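May 8, 2019

**Mistell Stair Works moves into bigger shop in Arnmont**

Mistell Stair Works has moved. The stair builder closed its old place on Skumel Road last week and is now taking orders out of the former feed warehouse at 739 Depot Street, Arnmont. Phones are on, the showroom is half done, the saws are running.

The company builds straight runs, L-shapes, winders and a small line of steel spirals for decks and lofts. It started in 2000 in a rented two-bay garage and had been on Skumel Road ever since the first winter. Space was the problem. A full curved stair had to be put together in pieces, checked, taken apart and trucked out, with no room to stand the whole thing up under one roof. The warehouse has the ceiling height for it.

What's different for customers, in short: longer showroom hours, will-call pickup at the side door, and kits. The kits are new. Until now Mistell only sold stairs it installed itself. From this month a homeowner can order a straight or spiral stair cut to measure, with treads, rail, balusters and hardware in one delivery, and put it up with a helper. Installed jobs go on as before, same crew.

Lead time on a kit is quoted at 2 weeks from the signed drawing. Curved work takes longer and is priced by the job. The company wants floor-to-floor height measured from finished floor to finished floor, not subfloor - that one mistake is behind most of the reorders it sees. Bring the number and the size of the opening when you come in. A phone photo of the space helps to. 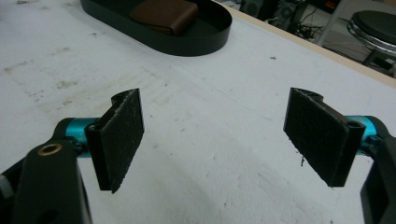

*Two black gripper fingers with rough-surfaced pads, over a white tabletop.*

The building itself has some history. The oldest part, the brick end facing the tracks, went up in 1860 as a grain store and still has its loading doors. Mistell is keeping them. The brick end will be the showroom, with a full-height spiral in the middle and sample rails along the wall. Shop and finishing room are in the newer section out back. The old wooden stair up to the loft is staying too, but it's too steep for present code and will be roped off. Display only.

Finishing is now done in house. Stained treads used to go across town to Pirzada Finishing and come back a few days later; the two businesses have now merged that side of the work, and the Pirzada spray booth was moved over at the end of April. Pirzada keeps its own name and its own counter for cabinet doors and furniture. Ask for it at the front desk.

Parking is on the Depot Street side for now. The rear lot is being regraded and trucks will be in and out of there through the end of May. Delivery drivers should use the north gate - the south one is chained.

The town's building office reminds anyone putting in a new stair, kit or otherwise, that a permit is needed and that rail height and riser size get checked at inspection. Mistell supplies a stamped drawing with each order, but the homeowner files the permit. Forms are at the town hall window.

Showroom hours are Monday to Friday 8 to 5:30, Saturday 9 to noon. Closed Memorial Day. Old orders placed at Skumel Road are being honored at the orginal price, and anyone with a deposit down should have a letter in the mail by now. If not, call the shop.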